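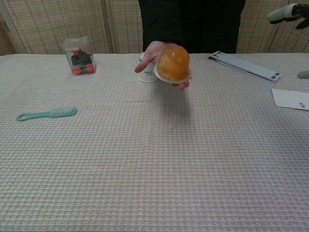 Orange jelly held over the table

March 31, 2018
By the Secretary, Kirness Angel Investors Group

Minutes of the general meeting held at the Prerden Library meeting room

Quorum was met. Apologies were noted in the attendance book. Minutes of the November meeting were accepted with one correction: the Mutholm loan is unsecured, and item 4 should read that way.

1. Matters arising
The updated member declaration forms have gone out. Two are still outstanding and will be followed up by email. The library has confirmed our booking for the rest of the year at the same rate.

2. Wynne convertible note
The working party reported on its review of Wynne, which is looking for a bridging round before it prices its shares. The note carries a 20 per cent discount on conversion. Members asked what happens if no priced round closes before maturity. The draft says the note is repaid, but the company is unlikely to have the cash to do that, and several members wanted conversion at a fixed cap as a fallback. There was also discussion of information rights. Quarterly accounts were thought reasonable, monthly was thought too much for a company that size.

Moved that the working party go back to Wynne with the cap and quarterly reporting as conditions. Seconded. Carried, with two abstentions.

3. Mutholm
The half-year report was tabled. Paying customers stand at 436, up from 272 at the last report. Margin is lower than forecast owing to freight. The company has asked to push its next interest payment back by a quarter. Members were not opposed but want the request in writing with a cash flow attached. Held over.

4. Pooled fund
Discussion on whether the group should set up a pooled vehicle or keep investing individually. Legal costs were the main objection. Some newer members said the minimum cheque size keeps them out of most deals. A one-page summary of the options, including the tax treatment, is to be circulated before the next meeting.

5. Subscriptions
Annual fee to stay unchanged. Carried.

6. Other business
Pitch night applications close at the end of the month. Members who can help with screening should put their names on the sheet.

Meeting closed.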